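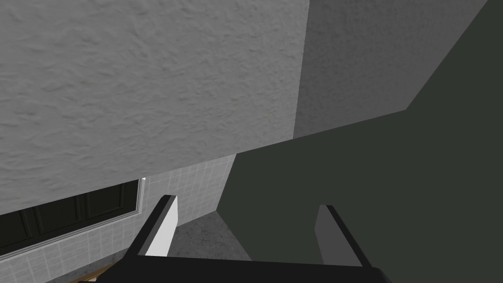

I've been hearing about the new kitchen setup at Plivonus for weeks, so I finally stopped by on 12 June 2018 (and yes, they fed me!). The company is trying out a robot arm with a two-finger gripper for fetch-and-carry jobs, and every move gets rehearsed in a simulated kitchen first. So far the team has run 1057 practice rounds.

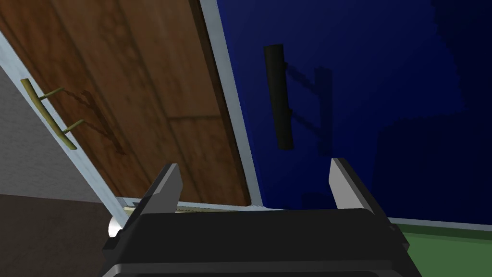
Cameron Gunn used to spend the whole morning on his feet putting things away. Now he spends 2 hours of it at a screen, going over the runs and marking the ones he doesn't like. "My knees are thrilled, my eyes less so," he told me. He also misses chatting with the dish crew, and I get that. Pay stays the same for all 63 people on the kitchen staff, and training on the new system opens to everyone in July. Sign-up sheets are at the Comell Street entrance.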